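Chapter 4
Surface and Touch

874 shares
105 comments

Earlier chapters dealt with the shape of a product and the material it is made from. Two products can match on both and still feel different in use. A glass bottle with a frosted side is held differently from one that is clear all over. A smooth drawer pull may slip under a damp hand when a ridged one does not. In each case the surface has changed, and the surface is the subject of this chapter.

Designers use the word finish for the final condition of a surface. It covers how much light the surface reflects, how rough it is, and what pattern, if any, has been worked into it. A finish can be made in the mold, cut with a tool, or added later as paint, wax or a coating.

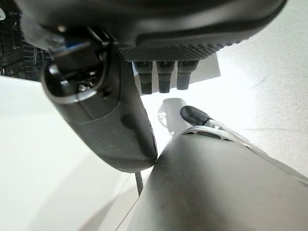 A matte finish scatters light in many directions. A gloss finish sends most of it back at one angle, so a small dent or ripple is easy to spot. Makers of low-cost goods often choose matte for this reason. It also hides fingerprints on some materials, although dark matte plastics can pick up shiny patches where they are handled every day.

Roughness is a separate matter. It is measured by moving a fine point across the surface and recording how far it rises and falls. Section 4.2 explains how to read the trace. For now, remember that a surface can look dull and still feel smooth to the finger.

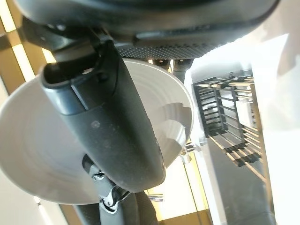
Reading time: 4 minutes

Patterned surfaces have a long history. Potters pressed cord into wet clay, and smiths filed lines into the handles of tools. Knurling, in which a hard wheel presses a pattern into metal, gave workshops a quick way to do the same job on a lathe. The usual patterns are straight lines, slanted lines and diamonds. Molded plastic can copy all three, and it can also carry raised dots, which are harder to make in metal.
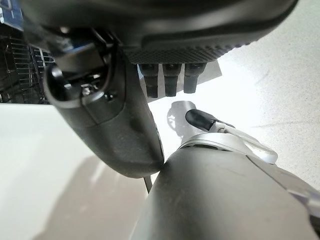 Figure 4.3 Textured band along the lower edge of a smooth, rounded housing.

Pattern has costs as well as uses. Dirt settles in the grooves – a problem in kitchens and clinics – and a sharp pattern can be sore to hold for long. The case study at the end of the chapter follows the Dovham jar company through the redesign of its Lalari lid. The first version had 117 fine ridges around the rim. Users could open it easily but complained that it was hard to wash. The second had fewer ridges, set wider apart, and took less effort to clean.
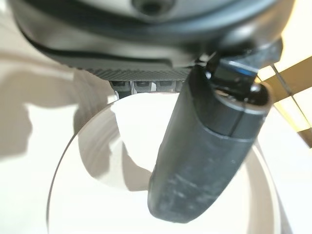
Color and texture also affect each other. The same pigment looks lighter on a rough panel than on a polished one, and a sample chip approved in one finish can look wrong in another. Always ask for samples in the finish that will be sold.

Before you begin Section 4.1, find two objects at home that do the same job but have different finishes. Close your eyes and handle each one. Write down what you notice first, and keep your notes for the exercise in Section 4.5.

Key terms: finish, gloss, knurling, matte, roughness, trace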